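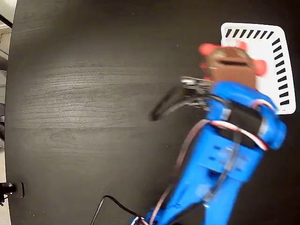
Dark furniture is back and the finishing trade is not ready for it. Ten years of pale everything, blond floors, white walls, and now the phone at Toletti rings all day with people wanting black. Or nearly black. They want it dark but they still want to see wood, the gray streaks, the knots swirling, a curved edge with the grain showing right up to it, light sliding across the top in bands. Fine. Good taste. Also the hardest thing you can ask a finisher for.

Eyerusalem Lencho has been at it for 20 years. Started sweeping floors at Toletti, now runs the spray room. Small shop, low ceiling, radio on. She talks while she sands and doesn't stop sanding.

"Paint is easy," she says. "Paint hides you. Dye shows everything you did last week."

Her method, as far as I could write it down standing up: sand to 180, wipe with water, let the fibers stand, sand again. Dye. Wait overnight. Dye again if the color went on thin. Then a sealer, then a glaze rubbed into the pores and wiped off across the grain, then topcoat. A dining table gets 8 coats all told, counting dye. Customers hear that and ask for six. She says no.

The money question. A finish like that at Toletti runs $363 for a small table, more for anything with leaves. Horetti, across the river, will do it cheaper, and does it with a tinted lacquer in one afternoon. Looks great in the showroom. Lencho has refinished several of them since October and would rather not discuss it. (She discussed it for quite a while.)

What goes wrong? Mostly the edges. Color gets thin there, people lean on it, belt buckles, kids, a vaccum cleaner. One pale nick on a black table and your eye goes nowhere else. Dust too. Dust on oak you can ignore until spring. On black you can write your name by dinner.

Munasinghe, the importer, sells a wax pencil for nicks and swears by it. Lencho uses a felt marker. The same marker, I think, that she labels her jars with. She touched up a drawer front while I watched and I lost the spot in seconds, had to ask her where it was.

Then shine. Everyone asks for matte and then sends it back. Full matte on a dark top picks up every fingerprint and goes shiny in patches where the plates sit. Full gloss looks like a piano, and most people don't want to eat off a piano. She goes for satin and rubs it out by hand with the finest steel wool she can get, long strokes, end to end, never in circles. Heltus makes a hardwax oil that gets close with less work and a few shops in town have switched. She tried it. Liked the smell, didnt like the wait.

Is it a fad? Probably. The white kitchens were a fad and they lasted long enough to pay off her van. Of the orders pinned on her wall this winter, 80 percent are for something dark, tables mainly, one crib, a set of stairs she's dreading.

At home she has a pine table with no finish on it at all. Scrubs it with soap. Bought it at a yard sale and keeps meaning to do something with it.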